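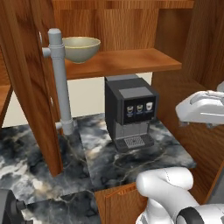
Cundton Makers' Club, Kitchen and Tea Room Group

Setting up the coffee machine, section 2: first fill, water hardness and descaling

Last updated 2021-03-04

Right, so you've got your machine out of the box and onto the bench (section 1 if you haven't). I've put this bit together for members who have the same sort of setup at home and keep asking me about scale. Cundton water is hard. If you're over the river in Padilla you're on tank water mostly, and you can skip to step 6, lucky you.

Before you start

You'll need a jug, a bowl that holds at least a litre, one hardness test strip and a sachet of Grutum descaler. I buy the strips in packs of 10 from Horness Hardware, second aisle, next to the pool stuff. Pop the kettle on for a cuppa as well, you'll be waiting a bit.

Caution: turn the machine off at the wall before you put your hands anywhere near the back of it. I mean at the wall, with the switch, and don't trust the standby light.

Testing the water

1. Run the cold tap for a minute. First thing in the morning you're getting whatever sat in the pipes overnight and the reading comes out silly.

2. Dip the strip for one second, shake it off and lay it flat on a paper towel.

3. Compare it with the chart on the packet. Under 66 mg/L is soft enough that I wouldn't fuss. Between 66 and 100 I descale every second month. Over 100, do it monthly and think about a filter jug.

4. Write the number down somewhere! I put mine in texta on the inside of the pantry door, and my July reading was a fair bit higher than my summer one.

First fill

5. Rinse the tank with warm water and a tiny drop of dish soap, then rinse it again until there's no smell of soap at all. I had lemon-scented flat whites for a week because I got lazy here.

6. Fill to the max line with cold water and push the tank in until it seats. Mine needs a firm shove. If it wobbles, take it out and have another go.

7. Put your bowl under the spout and run 2 full rinses with no coffee in. Tip the water out, don't drink it.

Note: a bit of spluttering on the first rinse is just air in the line. If it's still going by the end of the second one, switch off, refill the tank and start from step 6.

Descaling

8. Empty the tank. Dissolve one sachet of Grutum in the amount of lukewarm water printed on the back. The old sachets were bigger, so check yours even if you've done this a hundred times.

9. Pour it in, bowl under the spout, and run half of it through. Then leave the lot to sit while you drink that tea.

10. Run the rest, rinse the tank well and put at least one whole tank of fresh water through. Taste a little of the last cupful once it's cooled. Any sourness, run another tank.

Caution: don't use vinegar. I know your nan did. It's rough on the rubber seals and the smell hangs about for ages. And keep the descaler off marble and other natural stone, it's an acid and it'll etch the surface. Wipe up drips straight away with a wet cloth and lay a towel down if you're a messy pourer like me.

Drip trays, beans and grinder settings are in section 3. Spare test strips are in the biscuit tin above the club sink, gold coin in the jar please.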